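Student Projects > Games and Probability > Autumn Reports

We use cookies to remember your reading settings. Accept | Manage

Short Stacks and Brave Shoves: What We Learnt from Running a Small Poker Tournament Series

Project report by Boglárka Fülöp and Eifion Sayce
Supervisor: Liliana Testa
Submitted Dec 6, 2019

1. Why we chose this

Both of us had been watching tournament poker for years before we ever studied any probability, and we kept noticing the same moment. A player gets down to a handful of big blinds, stares at an awful hand, and pushes everything in. The commentators usually approve. We wanted to know when they are right to approve, and whether students who had never been taught any of this would find their way to the same play simply by losing often enough!

So we did two things. We wrote a small program, which we called Kivesura, to work out when an all-in bet is worth making. Then we ran our own series of tournaments for play chips, starting in September, and compared what people did with what the program would have done.

2. The tournaments

We ran 27 tournaments in the Grolley common room, all no-limit hold'em, all with 7 players at one table. No money changed hands and there were no prizes, apart from a league table on the door that people took far more seriously than we had expected. Everyone started with the same number of chips, and the blinds went up on a timer so that each game would finish before the building closed.

Masanobu Yagi dealt nearly every game and wrote down each all-in by hand: who pushed, how many big blinds they had, their seat, who called, and both hands if they were shown. His notes are wonderfully clear. We typed them up the same evening wherever we could, as the shorthand changed a little from week to week.

3. How Kivesura works

The program takes a stack size, a seat and the two cards, and asks a simple question: if I push now, how many chips do I end up with on average? Part of the answer comes from the times everybody folds and you pick up the blinds. The rest comes from the times you are called and have to win at showdown. We had to assume what sort of hands people would call with, and for that we used two settings, one cautious and one loose.

Bohumila Sýkora checked our sums by working through a set of hands on paper. She found a mistake in how we treated split pots — a small one, but it had been making low pairs look slightly worse than they are. Everything below uses the corrected version.

4. What we found

The clearest result is that our players waited too long. In the early games hardly anyone pushed without a pair or an ace, even with only 4 big blinds left, when the program was happy with a much wider range of hands from the later seats. By then a stack is so small that somebody nearly always calls, so the chance of winning the blinds without a fight has gone.

The second result delighted us. People got better at it, and quite quickly! By the last third of the series the players who came regularly were pushing earlier and with weaker cards when they sat on the dealer button. None of them had seen the program's charts. When we asked, most said they had just grown tired of being blinded out.

Calling was another matter. Players called too often throughout, and they called most of all against whoever had knocked them out in a previous game. We can't put a proper figure on revenge, but Masanobu's margin notes suggest it is a real force in poker.

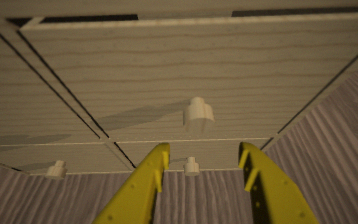 Wooden drawer front, rendered view.

5. Problems and limits

We recorded 200 all-ins, enough to see the broad pattern but far too few to say anything firm about single hands such as king-nine or a pair of twos. Hands that were folded face down are missing altogether, so we know what people pushed and can only guess at what they passed up. Play chips matter too. A player with nothing at stake may well be braver than one who has paid to enter.

Kivesura also treats every chip as having equal value. In a tournament with prizes for the top places this isn't true, and near the prizes a careful fold can be worth more than a small gain in chips. Liliana pointed us towards this early on, and we would love to add it.

6. Next steps

We hope to run a second series in which half the players see the charts beforehand. We would also like to try a heads-up format, where two players meet alone and the pushing ranges become very wide indeed. Eifion is rewriting the program so that it can deal with antes, and Boglárka is putting the hand records into a cleaner table for anyone who wants to borrow them.

Our thanks go to everybody who played, especially those who stayed to help stack the chips.

Related reports
Meireles: a scoring system for club backgammon
Bluffing in three-card games
Rilorell and the problem of fair shuffling
How long does a rubber of bridge last?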